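Home | Fruit Guides | Recipes | Kitchen Basics | Contact

Print this page | E-mail this page to a friend

How to Choose, Open and Eat a Pomegranate

My mother-in-law kept a pomegranate on the kitchen counter every December, and for the first few years I was married I assumed it was there for decoration. I had no idea how you were supposed to get into the thing! It was Rawan Nseir, my old neighbor in Drendthorpe, who finally sat me down with a bowl of water and a paring knife, and I've been opening them her way ever since.

Start at the store. Pick up two pomegranates of the same size and keep the heavier one, as the weight is nearly all juice. The skin should be firm and a little leathery, and don't worry if it has a few brown scuffs on it. I like the ones that have gone slightly square, with flat sides, where the seeds inside have swelled up and pushed against the skin. A perfectly round, shiny one is often a bit behind the others. Leave it alone if you find a soft spot or any mold up in the crown.

Whole pomegranates keep for a couple of weeks on the counter and a good deal longer in the refrigerator, so when the price drops I tend to buy too many and figure it out later.
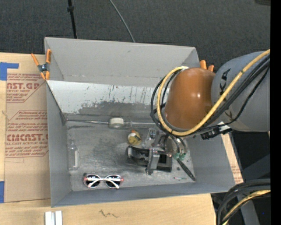 Before you cut, put on an apron or a shirt you don't care about. The juice stains cloth, wooden spoons, and the grout in my old kitchen (sorry to whoever lives there now). Then go like this:

1. Slice a shallow cap off the crown end, just deep enough that you can see the seeds and the white walls between them.

2. Look for those white walls, which run out from the middle like the spokes of a wheel. Score the skin along each one from top to bottom. You only want to go through the skin, so go easy on the knife.

3. Put your thumbs in the top and pull gently. It should open up like a flower, and if one section is stubborn, score it again.

4. Fill a big bowl with cold water, hold each section under the surface, and rub the seeds loose with your fingers. They sink and the white pith floats, and I still find that very satisfying.

5. Skim off the pith, drain the seeds, and pat them with a paper towel.

Some people would sooner cut the fruit in half and whack the back of it with a wooden spoon. It's quicker, I'll admit, but my walls have never forgiven me for the one time I tried it.

You can eat the seeds whole, crunch and all. They're lovely over yogurt, or in a salad with oranges and a little mint, and I throw a handful over roasted eggplant right before it goes to the table. For juice, put the seeds in a blender, pulse for just 2 or 3 seconds, and strain. If you let it run too long the hard centers break up and the juice turns bitter.

The loose seeds will sit happily in a covered container in the refrigerator for four or five days. To freeze them, spread them on a tray in a single layer first and move them to a bag once they're hard, or you'll be chipping away at one big pink brick.

Print this page | E-mail this page to a friend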